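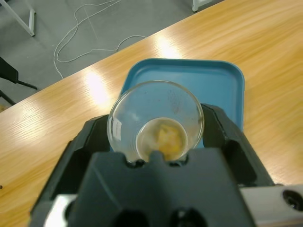 The beaker that wouldn't be let go

Quick one tonight, it's gone eleven and I still smell of washing up liquid.

So. The arm held on to a glass beaker for most of the afternoon and would not put it down. Murky stuff in the bottom, yellow-orange lump sitting in the middle of it, blue tray right there underneath. All it had to do was go down a bit and open. Done it hundreds of times. Nothing.

What we saw from the desk: job running, then the yellow banner, then "place not confirmed", then the arm just stopped and stayed there. Fingers shut. Every time I pressed release in the Guteo panel it said OK and did precisely nothing. That is the bit that bothers me most. If you're not going to open, fine, but don't tell me OK.

Things I tried, in the order I tried them, which is not the order I'd reccomend:

Release button. Said OK. No.

Release button again, harder. No.

Restarting the panel. Lost the log from the first stop, which Adhiambo had asked me five minutes earlier not to do. Sorry Adhiambo.

Jogging the arm down by hand control. It moved, but in tiny steps, and I lost my nerve with glass in there.

Then I very nearly put my hand round the beaker and pulled. Adhiambo Shemweta said "stop button first" in a voice I haven't heard her use before and she was quite right. If the release command was sitting in a queue somewhere it could have gone off with my fingers in the way. Or worse, the arm could have carried on with the next move. I knew that. I've told other people that. I was just annoyed and it was nearly four.

So: stop button, power to the arm off, wait, folded towel on the tray, one person holding the glass from below and the other working the fingers open with the manual screw. Took ages. Beaker came out whole.

Now the cause, or what I think is the cause. We changed the grip settings in June when the taller beakers came in. Closing limit went from 400 to 1000 on the Prollik controller, so it would stop dropping them. Fine. But the release check has its own number, and nobody touched that one, it was still on 400. So the gripper closes past what the release check thinks is possible, the check decides the reading must be rubbish, and it throws the open command away. Quietly. With an OK.

Why it worked all the other times I don't fully know. Zoia Nazarenko thinks the narrower beakers never got past 400 before the fingers met glass and this was simply a harder squeeze. She may be right, she wrote the original script. I'd like to see it happen again on an empty plastic one before I believe it.

What's changed as of tonight:

Both numbers are now read from one place. Change one, you change the other.

The panel shows the finger position next to the OK, so if it says OK and the number hasn't moved you know it's fibbing.

No hands near the gripper until the arm is off. Not paused. Off. There's a card by the stop button now, in Zoia's handwriting as mine is awful.

Plastic beakers only for 2 weeks while we watch it.

Still to do – work out why the panel log goes when you restart it. That's just daft. I've written to the Guteo people and will put the reply up when I get one. Also want a proper look at the finger pads, I didn't have time to check them before we packed up and they might be part of it.

If you've got the same controller, go and look at your release limit. It's two menus down from the closing one and it doesn't warn you if they dont match.

Right, bed. The sample is a write-off by the way, so we start that one again in the morning.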